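Lullano Workshop News » September » Teaching corner

Laundry week at the Lullano bench

Well, we finally got going with the folding! For anyone who missed the spring issue, the plan at the Lullano bench is to teach our arm by doing the job through it – you sit at the controls, you drive the gripper yourself, and every move gets saved so the software can learn from it later. I'd done plenty of blocks and cups that way and thought I was pretty good. Then I met cloth.

Cloth is a whole different animal. A block stays where you left it, but fabric slides and bunches, and if you pinch it one finger-width too far in, you pick up two layers and have to start again. My first 20 runs went in the bin (Ursina Auer was very kind about it). By Tuesday I had learned to slow down before each grab and to come in low, almost brushing the table, and after that the keepers began to add up. We're at 100 now and we want 400 before we train anything.

One thing I'd pass on to new drivers is to mess the cloth up differently each time. It's so tempting to drop it the same easy way, and then the robot only ever learns that one easy way. Red has been my favorite to work with, as I can find the folds quickly on a white table.
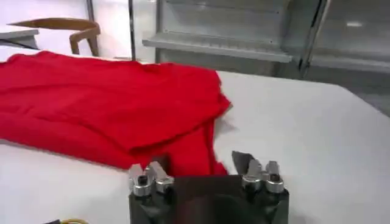 Suqin Qiu wrote in after the last issue to say that she'd keep some of the bad runs, at least the ones where the driver fumbles a grab and then fixes it, because a robot that has only seen perfect folding has no idea what to do when a corner slips. I think she's right, and I've stopped deleting those.

Driving slots run 5 at a time on the sign-up sheet, and Jhosep Llanos has the sheet.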